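Trerton Pick 5 - Greifplanung und Ablaufsteuerung für Zweiarm-Zellen

Start | Produkte | Software | Trerton Pick | Version 5

Planungssoftware für kleine Packstücke, Beutel, Riegel, Einzelportionen. Läuft auf dem Zellenrechner, keine Cloud nötig. Stand der Seite: 22 March 2025, Datenblatt folgt.

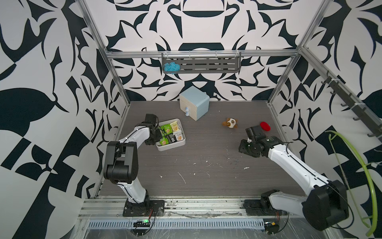

Der Planer rechnet beide Arme in einem gemeinsamen Zeitfenster. Kein Master, kein Slave, Sperrzonen werden pro Takt neu vergeben. Steht der linke Greifer über der Ecke der Schale und der rechte tief über dem Boden, bleibt der Raum dazwischen für beide frei - wer zuerst eine gültige Bahn hat, fährt. Abhängende Schläuche und Hakenleisten an der Seitenwand bitte als Hindernis anlegen, Editor ist dabei.

Was drin ist:
Bahnplanung für zwei Arme, Neuplanung alle 20 ms
Segmentierung glänzender Folien (Modul Liken)
Ablagemuster: Reihe, Stapel, hochkant
Simulator mit Aufzeichnung und Wiedergabe
Schnittstellen: Python, C++, ROS 2

Neu in Version 5: Griffwechsel ohne Neustart der Sequenz. Fällt ein Beutel raus, wird nur dieser Schritt wiederholt, der Rest der Warteschlange bleibt stehen. War der häufigste Wunsch aus dem Support.

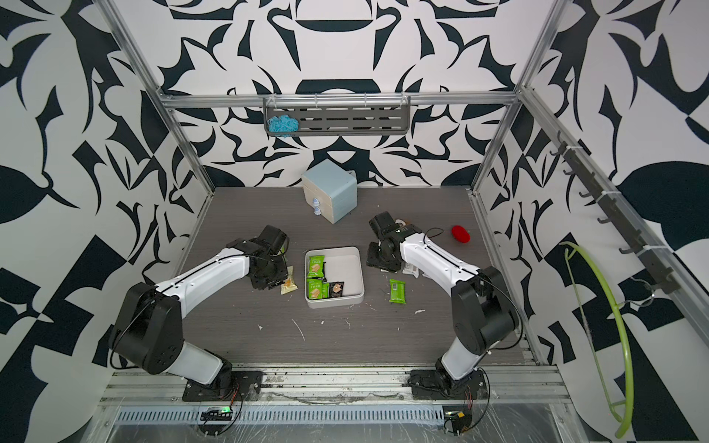
Greifkraft wird pro Artikel hinterlegt, nicht pro Zelle. Einlernen über 13 Ansichten je Artikel, danach Kontrolle im Simulator. Wer noch Profile aus Privlow hat: Import geht, Kraftwerte danach aber prüfen, die Einheiten sind andere.

Handkamera: Ansicht wird mit der Zellenkamera verrechnet. Kanten von Schale und Verpackung, Aufdruck, Barcode-Etikett, alles als Merkmal nutzbar. Auch gedrehte Beutel, auch Rückseiten. Kalibrierung geführt, 7 Posen, Ergebniss wird im Projekt gespeichert. 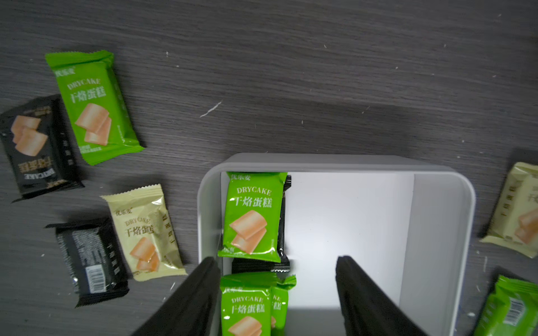 Jacqueline Gautier schreibt uns, die Verrechnung der beiden Kameras sei für sie der Grund zum Umstieg gewesen, die Doku zur Kalibrierung aber zu knapp. Vor allem fehle ein Kapitel zu spiegelnden Folien. Kommt im Juli mit dem nächsten Update.

Lizenz pro Zelle, Simulator-Plätze extra. Wartung im ersten Jahr enthalten. Vertrieb und Schulung über Lemaire, Ansprechpartner Corentin Delorme. Testlizens auf Anfrage, bitte Armtyp und Kameramodell gleich mitschicken.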